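A ditadura da toalha

Em Plokbridge, vila que se orgulha de ter mais cafés do que clientes, discute-se desde abril se a mesa de domingo precisa de toalha. Hnat Derkach, dono do restaurante Grikis, aboliu as brancas e poupou, diz ele, até 200 lavagens por estação. Poupou também em conversa: a sogra deixou de lhe falar.

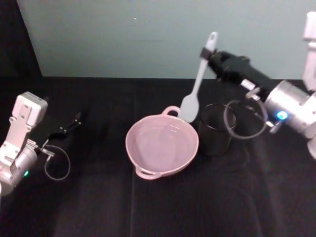 Pano preto sobre a mesa, com os vincos à vista.

O vinco, aliás, divide famílias. Há quem passe a ferro duas vezes e quem defenda que a dobra prova que a toalha saiu da gaveta, logo, que está limpa. A minha avó pertencia à primeira escola e engomava até os guardanapos de papel, com resultados que a seguradora conhece bem. 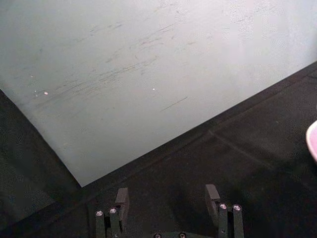 Para Severyn Kostiuk, tudo isto é vaidade: come-se melhor na madeira nua, garante, e quem entorna o vinho que limpe. Perguntei-lhe pelo Natal. Ficou calado um bocado e admitiu que, no Natal, põe a de linho, a da mãe, com a nódoa virada para a parede.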